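Print this page | E-mail this page

Garment folders wanted, Bivmont – 17 places

Flostent is taking on people to fold and hang clothes for its returns service. Trousers make up most of the work, with tops and other garments going on the rack. Shifts are 10 to 2, starting in September. You will flatten each pair, match the legs, smooth out the creases and fold to the size on the card.
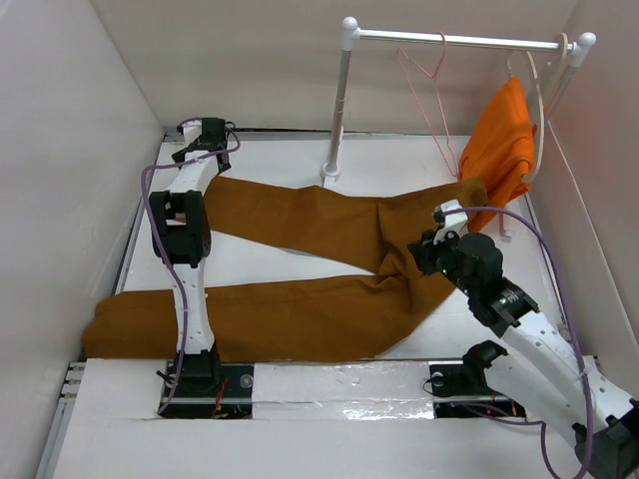

Ulises Quiroga writes that trousers took him longest to learn, and that he still does the waist first and leaves the legs till last – new starters should expect to be slow for the first week.

No experience is needed. You should be able to stand for most of a shift. Training is paid and lasts 10 days. Apply in writing to Flostent, Panetti House, Bivmont, by Aug 13, 2025, giving the days you can work.

Contact us | © Flostent | Back to top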